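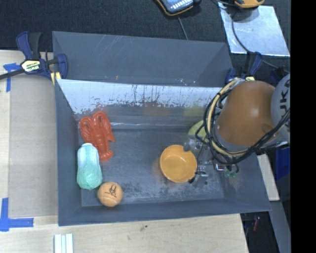
# Let the doctor talk about supper

My doctor's office in Dornby sent me home last June with a prescription, a follow-up date and a glossy sheet headed "Healthy Choices." The sheet had five bullet points on it. One of them was "eat a balanced diet." I'm sixty-three years old and have been feeding a family for most of that time, and I still couldn't tell you what I was supposed to buy on the way home.

I don't blame Dr. MacLeod. Florence MacLeod is as kind a physician as I've ever had, and she gets 12 minutes with me, and in those minutes she has to look at my numbers, type up my numbers, and ask whether I've fallen down lately (I haven't, knock wood). When I asked her what I ought to eat for my blood pressure, she laughed a little and said she'd have to send me to somebody. The somebody had a waiting list, and my plan wouldn't pay for her anyway.

So I went to my neighbor instead. Visitación Soler cooked in a hospital kitchen until she retired, and she came over on a Saturday and went through my cupboards with me — every can, every jar, every box of crackers I'd been calling a light lunch. She turned the soup around and showed me the sodium. She taught me to rinse my beans and to cook onions slowly enough that I wouldn't miss the salt so much. We were at it all afternoon, and we ate very well at the end of it.

I'm still taking my pill, and I plan to keep taking it. People who tell you to throw out your medicine and live on celery juice have never had to sit up with somebody after a stroke, and I have. But I do think it's a strange sort of health care that will pay for the pill every month without a murmur and can't find a dime for an afternoon like that one.

What I'd like is pretty plain. Put a person who knows food in every family practice, down the hall, on the same visit and the same bill. Let her see the grocery receipt. Let her ask who does the cooking, and whether the stove works, and what your mother used to make — because people will go back to their mother's cooking long before they'll follow a sheet with bullet points.

I've written to my insurance company to say so, two pages, and I put Visitación's bean recipe in with it.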